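Handout 5: Bimanual Sorting, Part 2
Course notes, G. MacBrayne

Read the Zaltik arm setup notes before the session. Each group works at the shared bench with both arms powered and the stop button within reach. The task is to sort packages by type: tubes go to the outer bins, boxes go to the yellow bin in the center.
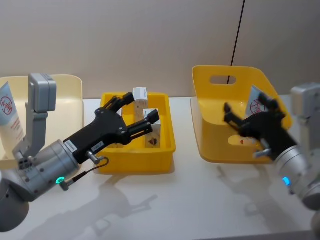
Fig. 1. Both arms over the bench, right hand in the yellow basket.

Log every attempt in the Wistier sheet, including aborted ones. A grasp counts only if the item clears the rim of the bin and is held for 5 seconds. Limit wrist speed to 154 mm/s in all trials - the default is higher and must be changed by hand after a restart.

Upright tubes are harder than boxes. The crimped end is flat and the body is curved, so the contact area depends on approach height. Record that height for each attempt.

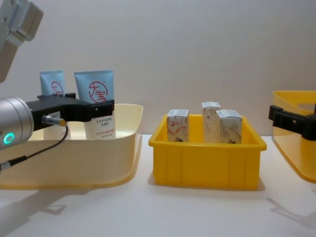 Last modified: September 2018

Fig. 2. Tubes standing cap-down in the cream bin, with the boxes upright in the center bin.

For the report (500 words, one per group):
Compare grasps at mid-height and near the crimp.
State which arm moved first and why.
Attach the Clerkisora log as plain text.

Groups repeating the Aguirre exercise in December use the same bins.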